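Home | Ask | Browse topics | Wumeddale Motoring Help | Log in

Wedding car turned up as a minibus – can I get anything back?

Reading time: 2 minutes

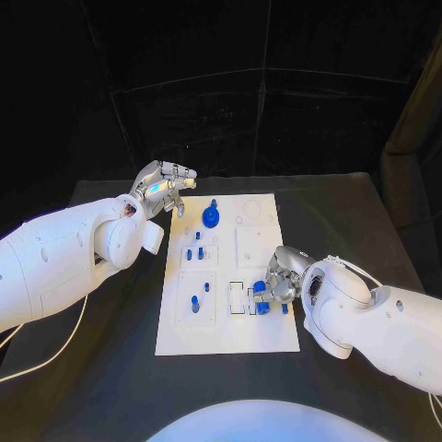
My sister got married in March and I was put in charge of the car, on the grounds that I once drove through Edora without getting lost. I booked a stretched saloon with a chauffeur from a hire firm called Sibiya, for two hours, and paid 756 up front. Bridesmaids had been promised something long and white and smooth, and to be fair the robot arms on this page are long, white and smooth, which puts them well ahead of what pulled up outside the house. We got a grey minibus. It had fourteen seats, a sticker about not eating hot food, and a driver in a fleece who said the other one had "gone in for its gearbox". He did put a ribbon on it when asked. It was our ribbon.

We used it, because the choice was that or the 47 bus. I complained the week after and was told that the terms allow them to send "a suitable alternative vehicle". I've since been offered a voucher for ten per cent off my next wedding, which my sister has asked me not to mention again in front of her husband. Do I have any chance of getting money back, and does it matter that we rode in the thing?

posted by ribbonbearer

You got in it, so you accepted it. Same as eating the meal and then sending the plate back. Put it down to experience and next time hire one yourself and get an uncle to drive.

posted by OldClutch

I don't agree with the reply above, and I'd also want to meet the uncle first.

Using the minibus doesn't mean you agreed it was what you'd paid for. You had a church to get to. What matters is the wording of the booking and what a normal person would call suitable. A black stretched car in place of a white one, probably suitable. A big old saloon with a bit of polish on it, arguable. A minibus with a food sticker is going to be hard for them to defend with a straight face.

I'd do it in this order. Find the booking confirmation and see whether it names the car or just says "vehicle". Dig out any photo that shows the minibus with the wedding party next to it – somebody's aunt will have one. Look up what the same firm charges for a minibus for two hours, and ask in writing for the difference between that and what you paid. Give them a date to answer by. Keep the letter dull. I know you've got some good lines about the ribbon, but save them for the speech at the anniversary.

If you paid by card, talk to the card company as well. Don't use the voucher while you're arguing, or they may say you've settled.

You probably won't get the full amount, as you were driven there and back. When Gimex sent us a people carrier for a school leavers' do, we asked for the difference and had most of it within a month, after a first reply that was mainly about how busy they were.

posted by backseat_betty

Do they still have the ribbon? Ask for that too.

posted by nearside

Last updated: 4 Dec 2019 | Viewed 3,527 times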